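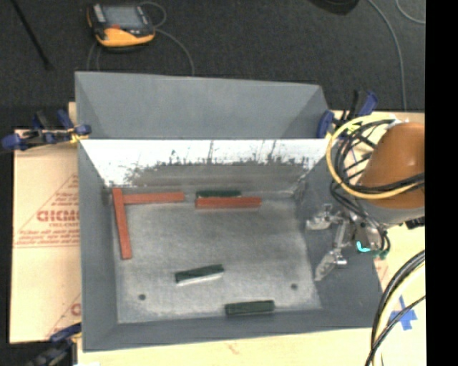
Loose Filling of a Grey Storage Bin with Bars and Blocks

Hundgate College, Storage and Handling module
Project report, Biswas group
10 December 2023

Summary

This report looks at how a small set of rectangular pieces settles in an open bin when it is put in without a plan, and how much of the bin floor is left in a usable shape. The set was three reddish-orange bars and three dark green blocks. The bin was loaded 25 times. Of the 150 placements, 79 ended with the piece touching a wall. The free floor was always large compared with the pieces, but it was often divided by a single bar lying at an angle. A simple filling order, with the red bars first and parallel to a side wall, is suggested for the Orton store.

1. Background

The Orton store holds teaching parts for first-year classes in grey open bins of the kind tested. Parts go back at the end of a class in whatever order they come to hand. The store list gives the floor area of each bin and assumes that all of it can be used. Students putting parts away often report that a bin is full when the list says it should take more.

An earlier project on the Dultska shelving measured shelf space only and treated each bin as a closed box. It did not look inside. We therefore chose one bin and one small set of parts, and recorded where the parts lay.

The questions were:

How often does a piece finish against a wall?
Which pieces break up the free floor most?
Does the order of filling matter?

2. Equipment

The bin is rectangular, grey and open at the top. Its measured floor area is 2,421 square centimetres, taken at the base of the walls. The floor is a lighter, mottled grey and looks worn. There are two small round holes in it, one near the front left corner and one toward the front right. The bin stood on a pale wooden tabletop for all loadings and was not moved between them.

The inner back wall carries dark smudges and scratch-like marks. We noted them before the first loading and did not try to clean them off. Their cause is outside this report. The upper part of the same wall gives a strong glare under the room lights, which made its edge hard to judge by eye, so distances from the back were taken from the base of the wall.

The pieces were sorted by colour only. In the tables kept by the group, the red pieces are R1 to R3 and the green pieces G1 to G3. The numbers were given again at each loading, from left to right, and do not follow one piece through the whole test.

3. Method

The bin was emptied before each loading. The six pieces were then put in one at a time, by hand, in an order drawn from folded slips. The person loading was asked to lay each piece down on the floor and not to drop it, but was given no position to aim for. Pieces could touch. Stacking was not allowed.

After the last piece was in, a second member of the group recorded three things:

Contact. A piece was counted as touching a wall if a strip of printer paper could not be passed between the two.

Angle. Each red bar was marked as parallel to a wall or tilted. We did not measure the tilt in degrees, as the bars were short enough for a small error at one end to change the answer a good deal.

Free floor. The largest clear rectangle was sketched on squared paper, with its sides parallel to the bin walls. Any area that could not be fitted into that rectangle was treated as broken up, even where it was empty.

The floor holes were ignored. A piece lying over a hole was recorded in the same way as any other.

4. Results

4.1 Wall contact

Out of 150 placements, 79 finished in contact with a wall. This is just over half. The back wall was touched more than any other. The front wall was touched least, and when it was, the piece was nearly always the last one in.

4.2 A typical layout at the back of the bin

The layout at the head of this report contains the two features that came up most often. At the left, one long red bar runs from the back left corner toward the front, with a slight tilt. A second red bar leads off to the right along the base of the back wall, so that the two make a sideways T or a rough corner. The third red bar lies almost level to the right of them, across a small gap, with a green block directly behind it.

The pair at the left costs little floor along the back, where the second bar keeps close to the wall. The tilted bar is the expensive one. Its near end sits farther right than its far end, and the wedge of floor on its left is hard to use for another rectangular piece, even though it is empty.

The green block behind the third bar is a different case. It is well placed, using a narrow strip of floor between the bar and the back wall that would otherwise be wasted. It is also easy to miss when checking the contents from the front. A count by colour was wrong twice in our own records, both times by one green block, and both were put right when the bin was emptied.

4.3 Order of filling

When the red bars happened to go in first, the green blocks were mostly set down beside them or behind them. When the green blocks went in first, they were spread across the floor and the bars had to be laid between them. Tilted bars were more common in the second group. We did not plan the test to compare the two orders, so the groups are of different sizes and no figure is given.

5. Discussion

The floor area in the store list is correct but is not a good guide to how much a bin will take. A tilted bar covers no more floor than a straight one, yet it shortens the largest clear rectangle on both sides of it. With only six pieces this has no practical effect, as there is plenty of room left. In a bin with several layers of parts it would matter more, and the upper layers would also be uneven. We did not test this.

Wall contact is useful only when the piece is parallel to the wall. Several pieces were counted as touching because one corner met the wall, and these should have been kept apart in the records. The 79 contacts therefore include good and poor placements. A repeat of the work should use two headings for contact, one for a full side and one for a corner - the paper strip can be used for both.

Only one bin was tested. Its side walls do not look alike from the loading position and this may have affected where people put things. The same three students did all the loading, and by the end they were probably placing pieces more neatly than a first-year class would.

6. Suggestions for the Orton store

Put the red bars in first, side by side and parallel to the left wall.
Put the green blocks in next, in a single row along the front, where they can be counted.
Do not place a green block behind a red bar.
Add the number of pieces of each colour to the label on the bin.

7. Further work

The Biswas group has kept the squared-paper sketches for all 25 loadings. They could be used to work out the lost area beside each tilted bar, which we did not have time to do before the end of term. A second bin of the same floor area but without scuffed walls would also be worth loading, to see whether the marks affect how close to the back people are willing to place a piece.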